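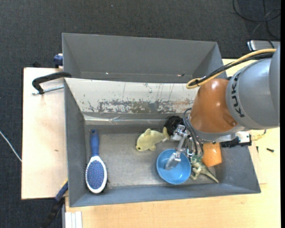 Abb. 2.1 Graue Kiste mit Haarbürste, Plüschfisch und blauer Schüssel

Kapitel 2
Ordnen und Aufbewahren im Haushalt

In jedem Haushalt sammeln sich Dinge, die keinen festen Platz haben. Eine Haarbürste gehört ins Bad, eine Schüssel in die Küche, ein Plüschtier ins Kinderzimmer. Liegen sie zusammen in einer Kiste, muss vor dem Einräumen sortiert werden.

In diesem Kapitel lernen Sie, Gegenstände nach Gebrauchsort, Material und Reinigungsart zu gruppieren. Abschnitt 2.2 behandelt die Wahl geeigneter Behälter.

Einstiegsaufgabe: Ordnen Sie die drei Gegenstände aus der Bildunterschrift je einem Raum zu und notieren Sie, wie sie gereinigt werden.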